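Sorting and Stacking: Our Yellow Cube Project
Alvar Sjögren, Skorgate group
2020-10-05

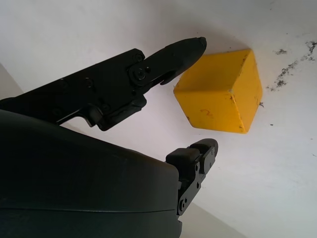 We began in August with one simple question – how small a nudge can spoil a stack? I loved this from the first afternoon! Each cube went down by hand on the Irnell mat, and we wrote up 160 trials over the term so far (2 were thrown out after a door slammed). Stacks set down slowly stood far longer, and turning each cube to match the one under it helped even more. Next we want to try the same test on felt.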